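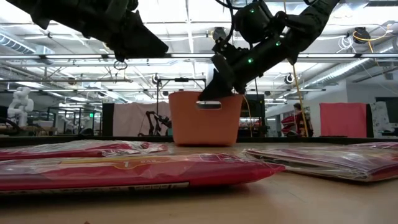

An orange basket and red packages on a light wooden tabletop.

The bench that took a winter

Chantal Caron does not like when people sit down too fast. She watches the visitor come into her workshop, look at the long bench under the window, and she waits. First you should put your hand on it, she says. The seat is woven from strips of old saddle leather, and it is cooler and smoother than it looks. Only after that you may sit.

The bench is called Wan, and it is the fifth piece in a series she began when she left the city and moved into a former dairy building at the end of a gravel road. The base is made from apple wood, taken from an orchard that was cut down when the owner retired. Apple trees seldom give long boards. They twist, they split, and many of them have a hollow heart. Caron decided to keep the curves as they were and to join short pieces with pegs, so the legs of the bench seem to lean a little toward each other. It stands very firmly all the same. Two grown men have tested it, with some laughter.

She bought the leather from a riding school that was clearing its tack room. It was stiff and had white marks from sweat and salt. Every strip had to be cleaned, fed with oil, left to rest, and then fed again. She started the weaving in the dark part of the year and tied the last strip in March. In the evenings she wrote down how many strips she had cut, and the notebook stops at 1,718. Many of these were thrown out, for a crack or an old stitch hole in the wrong place.

"I am slow, and the leather is also slow," she says. "We have the same character."

Before furniture she made cases for musical instruments, for a small firm named Trikex. She speaks of those years with warmth. A case must fit exactly, and no customer will forgive a lid that rubs. You can still see this training in the underside of the bench, where every strip end is folded, tucked and sewn flat. Most buyers will never turn the bench over to look there. I asked if I could, and she helped me to lift it.

Two smaller pieces stand near the stove. Gevodik is a low stool with a round seat, and it sells for 600 dollars. Grimix has a back, shaped from one bent branch, and costs 800. The back is higher on the left side, because the branch was so, and after a few minutes you find that your shoulder goes to that place by itself. I liked Grimix the best, although I had come for the bench.

For the care she gives simple advice. Keep the leather away from the radiator, wipe it with a cloth which is almost dry, and put on a thin coat of oil once in the year – less is better than more. Scratches she leaves alone. The saddles had plenty of them already when they came to her.

She does not take orders for an exact size, as the wood decides the length. Buyers can leave their name and she will write when a new piece is ready, and the present wait is long. On the day of my visit, a pear trunk was lying in the yard under a sheet of canvas. She had not yet made up her mind what it was going to be, but she thought perhaps a chair with arms.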